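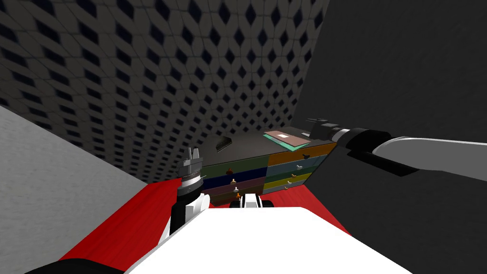
Section 4: Setting up your lease account and booking the handover

Right, so you've picked your car and Zdenka Matić (or whoever is on the desk) has sent you the welcome email. I wrote this section after my own first go at it, which took most of a Wednesday evening, and I've been tidying it up ever since. You should be quicker than me! Have your driving licence, your bank details and your agreement number to hand before you sit down.

4.1 Opening the account

1. Click the link in the welcome email. It takes you to the Surnard customer page, and you'll want to do this on a proper computer if you can, as the form is a bit of a squeeze on a phone.

2. Type in your agreement number. Mine ended in 1678 and I kept putting it in the wrong box -- the one at the top is for your postcode, the one under it is for the agreement.

3. Choose a password and write it down somewhere safe.

4. Tick the box for email reminders. I left it blank the first time and missed the note about my first payment.

Note: if the page says your agreement can't be found, wait until the next morning and try again. New agreements are loaded overnight.

4.2 Choosing your mileage

You'll be offered a weekly allowance, and you can change it once for free before the handover.

1. Open the Mileage tab.

2. Work out a normal week. I did mine from the fuel receipts in the glovebox, plus the run to my sister's, and came out at 160 miles.

3. Move the slider to your figure and press Save. The weekly price on the right will change as you go, so have a play with it first.

4. Check the summary email matches what you chose.

Caution: go over your allowance and you pay for every extra mile at the end of the lease. Going under gets you nothing back, I'm afraid. If you're torn between two settings, look at the price difference over the whole term and then decide.

4.3 Setting up the payments

1. Go to Payments and choose weekly or monthly. Weekly suits me, but plenty of people like the one lump on payday.

2. Enter your sort code and account number, then read them back to yourself out loud. Silly, but I caught a wrong digit that way.

3. Pick your payment day. You can't have the last three days of the month.

4. Pay the £80 booking fee by card. It comes off your first payment, so you do get it back in a manner of speaking.

Note: the deposit is separate and is paid on handover day. If you're trading in a car, the Lendard valuation goes towards it, and any difference is shown in red or green at the bottom of the page.

4.4 Booking the handover

1. Open the calendar and choose a branch. Delić has the bigger forecourt and is much easier to get in and out of. Clornis is handier for the train.

2. Choose a time. Slots are 20 minutes apart, but allow yourself a good hour once you're there. March fills up fast with the new plates, so book early if that's your month.

3. Arrange your insurance to start that same day and upload the certificate. A photo of it is fine so long as all four corners show.

4. Wait for the confirmation text. No text, no booking -- ring the branch if it hasn't come by teatime.

Caution: they won't hand over the keys without the insurance certificate on the system, even if you've got the paper copy in your hand. I drove home again in my old car, very cross.

If you need to change the booking, use the Move button and leave Cancel alone. Cancel closes the whole order and you'd have to start again from 4.1.

Section 5 covers the walk-round check and the condition form you sign before driving away.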